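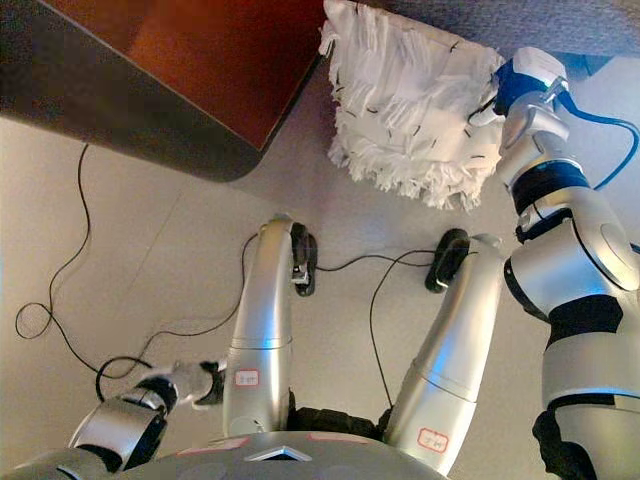
Gaëtan Delaunay wrote to object that a dust mop head should be shaken out before every surface, desks included, and that my August post on the Andham study had left this out. I accept the correction. White fringe shows dark specks and lint very plainly, and the strands ought to be cleared before they go near polished wood.

The revised practice is as follows. The desk is dusted first, rounded corners included, and the carpet is vacuumed afterwards - never the reverse. Heads are washed at 60 degrees and dried flat.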